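Spending Plan for the Two-Arm Table
Student project report, Bredton workshop
Sheyla Yupanqui, Jacinto Nava and Elis Cadwaladr

What we had to decide

We got to plan a real purchase this term, and we loved it! The arms are already paid for, so our job was everything after them: spare fingers, cables, table items and a reserve. The limit was 4,000 dollars, to last until December.

Our first draft was mostly gripper parts. Then we spent a morning at the table with a markers-and-cup task and started writing down what we would hate to run out of.
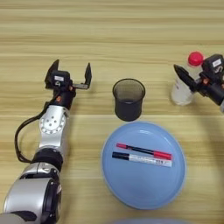

Jacinto wanted two full spare grippers. Sheyla wanted one, plus extra finger sets, and she won us over with the quotes. Rikska asks more than 3,000 for a pair, and that would leave almost nothing for cables (we checked twice, hoping we had misread it). Mivach sells the fingers alone and ships them in 6 weeks, so those have to be ordered early.

Table items are the cheap and fun part. A plate, a few cups, markers, a small red ball, bottles: all of it comes from regular stores, and we'd buy each thing in duplicate so a task can be set up the same way next term. Clear plastic and dark plastic both stay on the list, even if one cup would be cheaper.

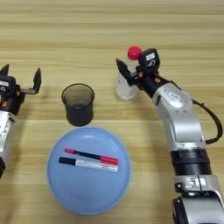 What we propose

One spare gripper, finger sets for both arms, and a spare cable for each side. After that comes the box of table items, and whatever is left goes into the reserve. We also want a small shelf for the box, which Elis has already measured for!

We left out a third arm. It was tempting, and we did ask for a price, but the table would need to be bigger and so would the room.

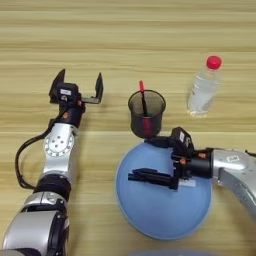

Lucinda Schumacher asked whether the reserve would cover a motor, and said she would rather see fewer cups and a bigger cushion. She also wants the Mivach order placed before the final version of this plan is approved. We are moving the shelf to next term's list and sending the finger order first.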